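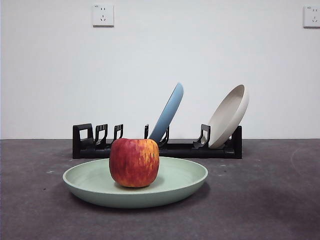
3 min read | 30 shares | 2 comments

The Laing laboratory has completed its comparison of two end effectors for kitchen handling, the Vandel parallel gripper and the Zinder three-finger hand. Loredana Parisi, who directed the trials, discussed the findings with this newsletter on September 17, 2020.

Each device was given 300 attempts at two tasks: moving an apple off a plate, and placing dishes in a rack. The arm and the Likent controller were the same throughout.

"We wished to change one thing at a time," Dr. Parisi said. "Earlier work here changed the gripper and the camera together, and we could not say afterward which had mattered."

The Zinder hand performed better on fruit. Its fingers settled around an uneven surface with little correction, and bruising was rare. With plates the order was reversed. Dr. Parisi attributed this to the width of the fingers, which tended to meet the rack dividers before the plate was seated.

"A plate on its edge leaves you very little room," she said. "The parallel jaws are thin, and they go in straight."

Magnus Ritchie, who maintains the controllers, noted that the first 30 attempts with each device were discarded while force limits were set. He considers the Vandel limits too cautious even now and has asked for a second series in November, with softer pads.

Asked whether the laboratory would recommend one device, Dr. Parisi declined. "It depends on the dish," she said. "We will publish both tables."

Share this article | 2 comments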